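Section 3: Preparing paper forms for flat filing

3.1 General

This section covers forms that arrive folded, wrinkled or crumpled. Forms must be flattened before they go into the Midura tray. Creased sheets raise the stack height and can catch on the sheet above.

3.2 Work surface

Use a table with a smooth, hard top. Wipe off dust and crumbs before starting. Small marks in the finish do not affect the result. Keep drinks on a separate table.

3.3 Opening a crumpled form

1. Place the form on the table, printed side up.
2. Find two opposite corners and loosen them first. Do not pull from the middle of a fold.
3. Open the sheet by hand until all four edges are free.
4. Hold the left and right ends and apply light, even tension. Release and repeat up to three times.
5. Lay the form flat and press outward from the center with the side of the hand.

CAUTION: Stop pulling if a tear starts at a crease. Lay the sheet down and go to 3.5.

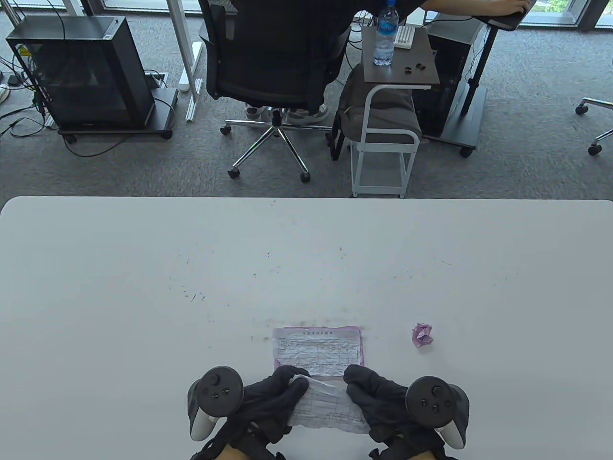
Work on one form at a time. Other forms may stay on the table behind the work area, provided they do not lie under the sheet being pressed. Paper balled up tightly takes longer to open and should be left until last.

3.4 Pressing

1. Stack the opened forms with their top edges aligned. Do not exceed 11 sheets.
2. Put one clean blank sheet on top of the stack and one under it.
3. Set the Skallton press board on the stack and close both clips.
4. Leave the stack under the board for roughly 21 hours.
5. Open the clips, lift the board straight up and check each form for raised corners.

NOTE: Forms with colored borders may leave a faint tint on the next sheet. Place a blank sheet between them.

3.5 Torn forms

1. Bring the torn edges together without overlap.
2. Apply clear repair tape to the back of the form only.
3. Check that all printed rows and columns can still be read.
4. Press the form separately, following 3.4, steps 2 to 5.

If any entry cannot be read, do not file the form. Place it in the rework folder and see Section 2, Replacement forms.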